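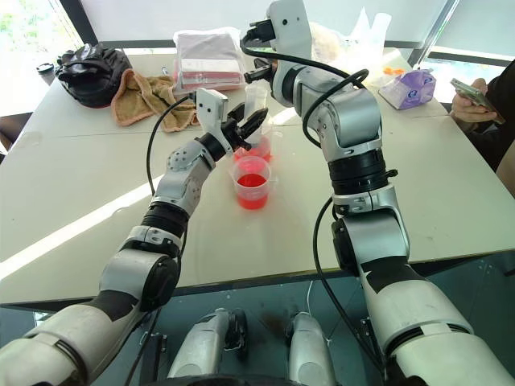

## Week 4: Measuring liquids and scaling recipes

Kitchen Practice, Level 2. Tutor: Yaowalak Boonyarit. Pokstead Adult Learning Centre, Room 6.

Please read these notes before the practical. You will need a pencil, a calculator and the recipe cards from Week 3.

### 1. Volume and weight

A millilitre is a measure of space. A gram is a measure of weight. For water the two are so close that cooks treat them as equal: 100 ml of water weighs 100 g. Most other things in a kitchen do not behave like this. Oil is lighter than water, so 100 ml of oil weighs about 92 g. Honey is a good deal heavier, and 100 ml comes to about 140 g.

If a recipe gives grams, use the scales. If it gives millilitres, use a jug or cup. Do not swap one for the other unless the liquid is water, thin stock or something very like them.

### 2. Reading the level

- Stand the jug on a flat surface. Do not hold it up in the air.
- Bend down so that your eye is level with the mark.
- The surface of the liquid curves up slightly where it meets the side. Read the bottom of the curve.
- With dark or strongly coloured liquids the bottom of the curve can be hard to find. Look from the side with the light behind the jug.
- Wait for froth to settle.

Looking down from above is the most common mistake in this class. It can put a reading out by a whole mark on a narrow jug.

### 3. Choosing the right size

Use the smallest measure that will hold the full amount. A two-litre jug is no use for 30 ml of vinegar, as the lowest mark is usually well above that. For small amounts use spoons:

| Measure | Amount |
|---|---|
| Teaspoon | 5 ml |
| Dessertspoon | 10 ml |
| Tablespoon | 15 ml |

Spoons from the cutlery drawer vary a lot. Use the ones on the ring. Older British books give pints and fluid ounces. One pint is 568 ml and one fluid ounce is 28 ml. An American pint is smaller, at 473 ml, so check where the book was printed.

### 4. Scaling up and down

Divide the number of portions you want by the number the recipe makes. Multiply every ingredient by the answer.

**Worked example.** The Rungrueang soup card makes four portions and uses 620 ml of stock. We want ten.

10 ÷ 4 = 2.5

620 × 2.5 = 1,550 ml

Write this as 1.55 litres on your prep sheet.

Three things do not scale neatly. Salt and chilli should be added in stages and tasted. Cooking time depends on the depth of the pan more than on the total volume. A wide pan loses more water as steam, so keep back a little hot stock to top up.

### 5. Practice questions

1. A sauce for six uses 700 ml of milk. How much do you need for nine?
2. A dressing uses 52 ml of lemon juice for eight portions. How much for two?
3. A card from an old book asks for half a British pint of cream. Give the amount in millilitres.
4. Which would you use for 45 ml of soy sauce: a one-litre jug or a tablespoon? How many spoonfuls?

Bring your working as well as the answers. Question 2 will come up again when we make dressings.

### Reading

Volden, *Kitchen Arithmetic*, chapter 3. There are two copies on the shelf by the door. Skip the section on sugar syrups, which we cover in April with the preserves.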